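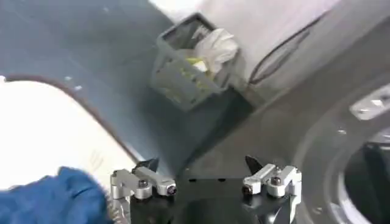
Last edited 02/12/2024

Right, laundry robot thread, as promised to everyone who asked after my last lot of posts. I've had a proper go with the Oltine, the two-armed one from Wukasley, and I have Opinions. Most of them are happy ones!

56 shares · 18 comments

Quick background. I look after the laundry room for a block of shared flats in Clavcombe, and I've been asking makers since October whether anything on sale can cope with ordinary front loaders. I didn't want special machines or a special room. Wukasley were the first to say yes and then let me come and try it.

You can have it with fingered hands or with the plain two-tip gripper. I went in sure I'd want the gripper (fewer joints, fewer things to go wrong, I'm a simple person). It's a lovely solid bit of metalwork and it's quick to pick up cloth by an edge. Bunched-up cloth is where I started to waver.

The hands are slower but they're so much better at doors. A washing machine door wants hooking and then pushing, and two tips can manage the hook if you line them up well. Fingers just sort of go round the rim and get on with it — I made them do it again and again because I liked watching.

20 shares · 5 comments

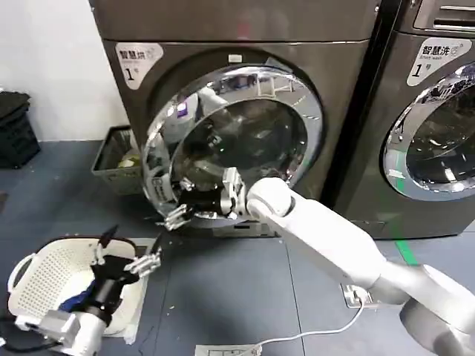 One hand at the door, the other over the basket.

Orathai Phromma set it up for me and she was very good at letting me drive. Teaching it a job means standing there and moving through it yourself while the arms copy you. My first try was dreadful. By lunch I could get a shirt out of a basket without dragging the basket along with it, and I was unbearably pleased with myself.

Somebody asked if it folds. No! It isn't sold as folding and I didn't ask it to. What you're paying for is load, unload, doors and filters. I'd rather have those done well, as folding is the bit I don't mind doing in front of the telly.

Speed, then. I'm faster. You're faster. My nan is faster. A small load took it 18 minutes from full basket to shut door, and I can do that before the kettle boils. But I don't want to do it at five in the morning and the Oltine has no feelings about five in the morning.

3 comments

Noise is fine. A bit of a whirr from the shoulders when it reaches low, and you get used to it. Mircea Voicu came along with me and took a phone call standing next to it with no trouble at all.

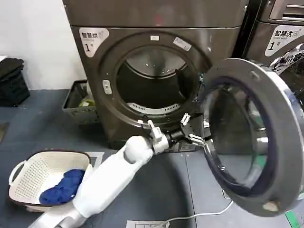 Reach was the thing I'd worried about most. Getting at the lip of the drum is easy enough, but the very back of a dryer is a long way in and there's always a sock there. On my tries it found the sock about as often as I do, so I'll call that a pass. If your dryer is stacked on top of your washer, ask them before you get excited. The sales sheet doesn't say a word about stacked machines and I think it should.

Things I'd change. The teaching screen has tiny writing. You can't rename a saved job without starting it again (why??). And I'd like a stop button on each arm as well as the big one at the back, please, because I have short arms of my own.

11 shares · 8 comments

Support seems decent so far. I sent a long and frankly rambling email to Sorin Rusu on the Wukasley side with all of the above and had a proper reply by the next morning, including a yes on the renaming. Radu, which is their name for the software that runs the saved jobs, gets updates over the air and you can say no to one if you're in the middle of a busy week.
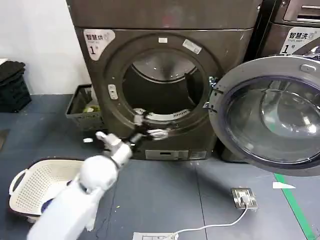 Filters are what would sell it to me, if I'm sold. Our dryers get used by almost 100 people and I can count on my fingers the ones who clean the fluff out. So I spent most of the afternoon on that one job. The filter strip runs along the bottom edge of the drum mouth, and you want the hand coming in low to it with the door swung right back out of the way. Teach it from too high up and the fingers meet the rim first. Bogdan Barbu showed me a slower approach that I got the hang of on my third go, and I've saved it under the name "fluff", which I now can't change.

Price: they quote per site, so I'm not going to put a number here and have you all cross with me when yours is different. There's a hire option by the month. Ask for that first, I would.

Where I've landed: hands over gripper for a laundry room, gripper if you're mostly sorting flat stuff on a table. I'm putting in for a month's hire and Nelu Costache has to sign it off, so be nice to him if you see him. I'll add to this thread once it's in and running. Questions welcome, I'm on a train until teatime.

9 shares · 14 comments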